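Renters' Newsletter
2019-11-07

Getting a rented bedroom through the winter

The clocks have gone back and the office has started getting its usual calls about cold bedrooms. Most of them are about the same few things, so we have put the answers together here before the questions pile up.

First, the heating. If your block is managed by Renura, the boilers are now set to come on at six in the morning and again at five in the evening. The landlord's target for bedrooms is 19 degrees. If yours stays well under that with the radiator fully open and the door shut, report it. Write down the reading and the time over a couple of days and send that in with the form. Reports without readings tend to come back with a request for readings.

Please don't move the bed or a desk hard up against the radiator. It warms the back of the furniture and very little else. If the room is too small for any other layout, leave a hand's width of space and keep bedding from hanging over the top.

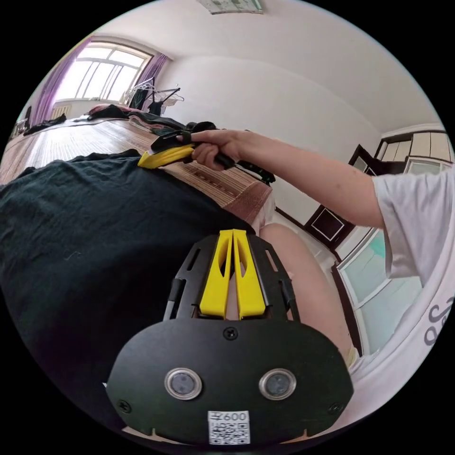
Bedrooms: what to check before the cold sets in.

Second, damp. A bedroom with the window shut all night will have water on the glass by morning at this time of year. Wipe it off, wring the cloth out in the sink and open the window wide for ten minutes. Leaving it on the latch all day costs more heat and does less good. Mattresses need air as well. Turn the covers right back when you get up and leave the bed unmade until you go out. If your mattress is on the floor, stand it against the wall once a week.

Black spots in the corners should be reported early. Zimmont, who do the repairs for most of our members' buildings, will treat a small patch in one visit, but anything that has got into the plaster goes on the planned works list, and that list currently runs to March.
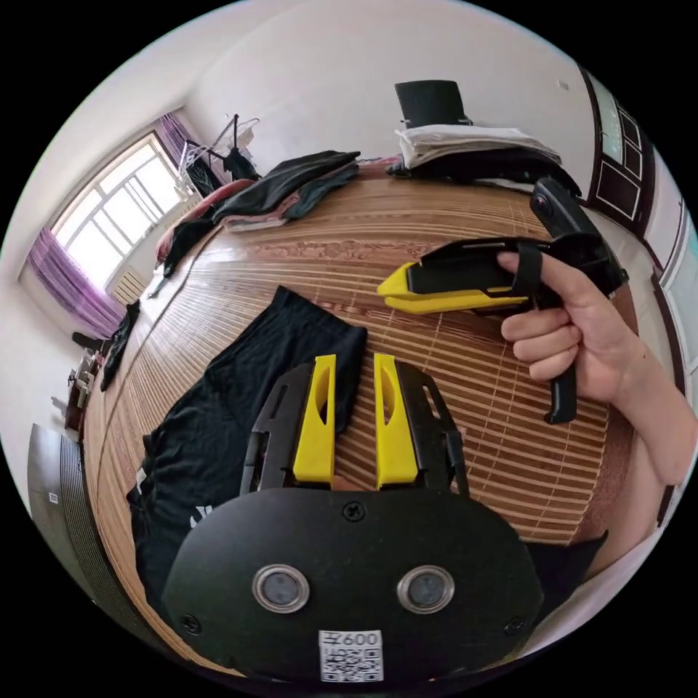

Kevser Sarıgül wrote in to say that ten minutes was not enough in her north-facing room and that she only got rid of the damp once she stopped drying washing in there. She now uses the airer in the bathroom with the fan on.

We would agree with that. A load of washing gives off a lot of water, and in a closed bedroom it ends up on the coldest wall.

Third, storage. Summer bedding, mats and fans should be fully dry before they are put away. Roll mats up loosely and keep them off the floor. The basement cages at Tatlı House are free to members again, up to 20 kilos each, and the key is kept at the front desk. Put your name and flat number on everything.
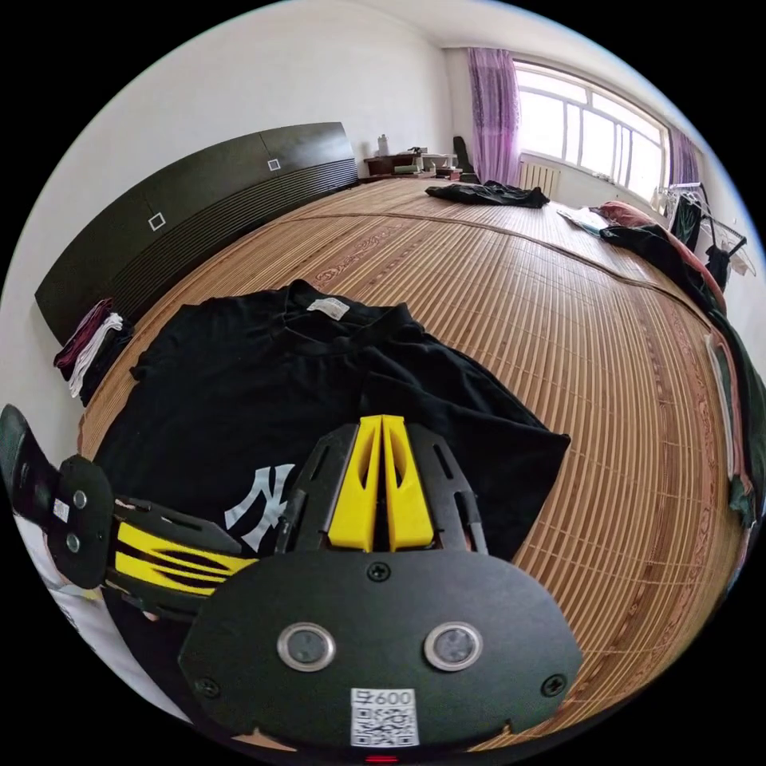 Perla Medrano asked whether the cages were dry enough for mattresses, as she had lost one to mildew down there two winters ago. They are not, and we would keep mattresses upstairs.

Draught strip is available from the office while it lasts. Bring the measurements of your window, and clean the frame before you stick it on. The next advice evening is at the Undeo Rooms, upstairs, from half past six.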